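The Town That Kept Its Quince

The first thing you notice coming into Jarville in October is the smell. It gets into the car before you've passed the gas station, something like pear and honey and a little bit of rose, and by the time you park on Lindqvist Street you are hungry in a way you weren't five minutes earlier.

It's quince. The whole town is full of it. Quince in the front yards, quince hanging over the library fence, quince in buckets by the hardware store with a coffee can for the money. If you've never met one, picture a lumpy yellow pear wearing gray fuzz. Raw, it will pull your mouth inside out. Give it a few hours in a low oven with sugar and a splash of water and it turns the color of brick and tastes better than any apple I've ever eaten (and I grew up next to an orchard, so I don't say that lightly).

Carla Haddadin has the oldest trees, up on Relby Hill, where the road goes to gravel. Her grandfather planted the first of them and she now looks after 77, each one pruned by hand in late winter. She walks fast and talks faster.

"People used to have one by the kitchen door for jelly," she told me, already three trees ahead. "Then you could buy gelatin in a box, and out they came. My grandfather was too stubborn to dig anything up."

She picks late, later than the books advise, and goes by smell. A quince that smells like nothing goes back to hanging. One that perfumes your sleeve goes in the basket, stem and all, and then sits on newspaper in her mudroom until she's ready for it. The mudroom was so fragrant that I found reasons to keep going back in for my hat.

Her neighbor Anas Bataineh takes a good share of the crop for his kitchen in town. He stews it with lamb, cinnamon and dried lime, and he will argue happily with anyone who peels the fruit first. The peel has the perfume, he says, and the core has the pectin, so the cores go into a cloth bag and simmer with everything else.

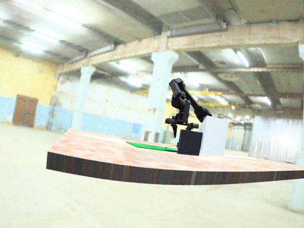 A black robot arm over a broad tabletop, in a computer-rendered hall.

I ate two bowls of that stew and would have had a third if he hadn't put a plate of paste in front of me. Paste is the thing everybody in Jarville makes, and everybody makes it differently. Ka-ming Liao cooks hers in a wide copper pan and stirs for 3 hours with an oar of a spoon, until you can drag a path through the middle and see the bottom. Fouad Rizk, across the street, uses a slow cooker with the lid propped open and goes to bed. I tried them side by side with a hard sheep's cheese. Ka-ming's was darker and had a bitter edge like good marmalade. Fouad's was softer and brighter, and he knew perfectly well that I went back for more of it.

There's a variety here you won't find at a big nursery, too. Locals call it Dristen, and it's small and squat with hardly any fuzz. Juniper Okafor grafts it every spring in a shed behind her house, and last year she sent out 420 young trees, most of them to people who wrote her a letter after tasting the jam. She likes letters. Several are pinned above her bench, one with a pressed leaf still taped to it.

"It's an easy tree," she said, wrapping a graft union for me to see. "Give it sun, don't drown it, and leave it alone when it sulks."

I bought one, of course! It rode home between the seats with its top leaves against the rearview mirror, and it's now in the corner of the yard where the swing set used to be. Juniper says to expect fruit in the fourth year or so. Meanwhile I have 20 pounds of Carla's on the porch, a borrowed copper pan, and Anas's instructions on the back of a receipt, which say to start with more lemon than seems right.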